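4.2 What I heard about notice periods

I came to this part of the study expecting a dull afternoon with a spreadsheet, and got a rather lively one. Of the 100 contracts Hiba Hourani and I read, 74 had a notice clause that a new starter could follow without help. The rest sent you off to a handbook, and sometimes the handbook sent you back again (I lost most of a morning to one of those).
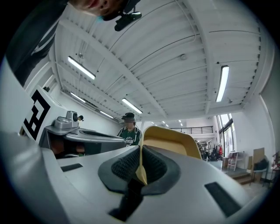

Skanuvley, 26th October

Going back through my interview notes, I keep stopping at garden leave. People like the sound of it! Then they find they can't start the new job, and the mood changes. Tharushi Khan coded these answers separately from mine and we disagreed on 30 of them, mostly over whether "I was told to stay home" meant leave or suspension. We've kept both codings in the appendix.

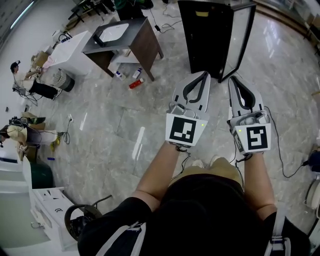
Figure 3. Two hand-held grippers, each with a marker panel, over a tiled floor.

Malte Albers asked me whether length of service made any difference to how well people knew their own terms. A little, yes – longer-serving staff at Plallumham could usually name their notice period, but they were often quoting an old contract. I come back to variation by conduct in section 4.3.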